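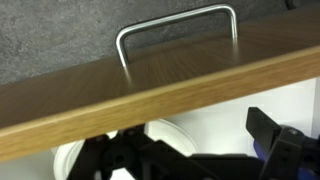
November 9, 2022

I gave up on the paper filing system in June and I am only now getting to the end of the job. Five months is longer than I planned. In my defense, there were 16 years of bank statements in there, plus the manuals for every appliance I have owned since I left my parents' house.

The first thing I did was sort by year, and that was a mistake. I never look for a piece of paper by year. I look for "the thing from the roof people" or "the letter about the water meter." So I put it all back in one heap and sorted again by who sent it. That went much faster, and it also showed me how much of it came from the same few places. Frerichs, the insurance company I used before I moved to Borkcombe, had sent me more than 100 pages over the years. I kept four of them.

I tried two scanners. The Trisska was cheap and fed two sheets at a time whenever it felt like it, so I had to check every batch against the pile. I sent it back. The Cellero cost me 200 dollars more and has jammed twice, both times on receipts that had gone soft from being folded. Receipts are better done on the phone anyway. I lay them on a dark surface near a window and take them one by one.

For file names I use the sender, then the subject, then the year at the end. No codes. I had a system with codes once and had to keep a sheet of paper explaining the codes, and then I lost the sheet.

What I kept on paper: the deed, the car title, birth certificate, passports including the expired ones, anything with a raised seal, and the tax returns. I also kept a few letters that have no use at all but that I would miss. Everything else went to the shredding place behind the post office, which takes up to 400 pages per visit at no charge. I have been three times and have one more trip to go.

Backups are the part I have not finished. Right now there is one copy on the computer and one on an external drive that sits right next to it – not much help if the roof leaks again. I want a second drive to leave at my sister's house. She has agreed to this as long as it is small and does not need to be plugged in.

Still to do: the box of medical bills, and the warranty cards. I suspect most of the warranty cards can go straight in the recycling.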